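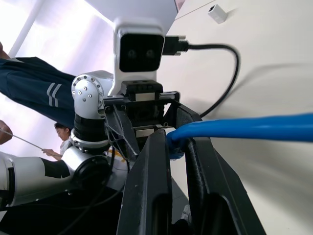

The paper from Fosness said the method worked nine times out of ten, and she had been sent to find out whether it did. Stillico paid for her train and one night in a hotel with a broken kettle. In her bag she had the paper, printed on both sides, with the word "robust" underlined wherever it came up. The claim was simple enough. Two arms that had never been told what a cable was would learn to pass one between them by watching themselves fail. When she reached the lab they were already at it, one gripper nosed down over the white table, the other coming up from underneath, and a thick blue cable lying across the gap between the black fingers. It looked very good. She had seen a lot of things look very good.

"Is that the one from the paper?" she asked.

"Same type," said the man who had met her at the door.

"The same cable?"

He said the original had worn out. She wrote that down.

They gave her a stool and a coffee and the first session ran until lunch. She had asked for no resets, no nudging, and no choosing which runs to keep. Each time the cable was laid down she wanted it laid by somebody who wasn't looking at the screen. They agreed to all of this so pleasantly that she began to distrust it.

The arms took their time. One would go in, stop short, think about it (he said "replan", she wrote "think", then crossed it out), and go in again from the side. When it missed, it missed by the width of a fingernail. When it got hold, the second arm came across to take the end, and everyone in the room stopped talking. She noticed that she had stopped too, and was annoyed.

By lunch she had five good handovers and six bad ones.

"It warms up," said the man.

"What does?"

"The system. It's usually better after lunch."

"Does the paper say that?"

He went to see about sandwiches.

She rang the office from the stairwell. Her manager had been at Hurnard when Hurnard bought the Eide method, the one that was going to fold shirts, and he only wanted one word from her, yes or no. She said she would need the afternoon. He asked whether she was being difficult. She said she was being paid to be.

After lunch it was better. She didn't like that at all. The cable went across and across again, and her column of ticks grew down the page while the light moved off the window. She turned the cable round so the plug faced the other way. It managed. She asked for the blinds down, and it managed that, slower. Then she took the cable off the table, bent it twice over her knee to put a kink in it, and set it back.

The lower gripper came up, touched the kink, and let go. It tried once more. Then both arms drew back and stayed there.

"It's never seen that," said the man.

"Cables do that, though."

"We could train on it."

"How long?"

"Two weeks. If we had the money."

She looked through the paper for kinks. There was a line on page nine, under the heading for future work, and she must have read it on the train without taking it in. She underlined it now.

On the way home she wrote four versions of the report. The last one said the method did what was claimed, on straight cables, in the afternoon. She read it over as far as the junction, took out "in the afternoon", and a few stops later put it back in.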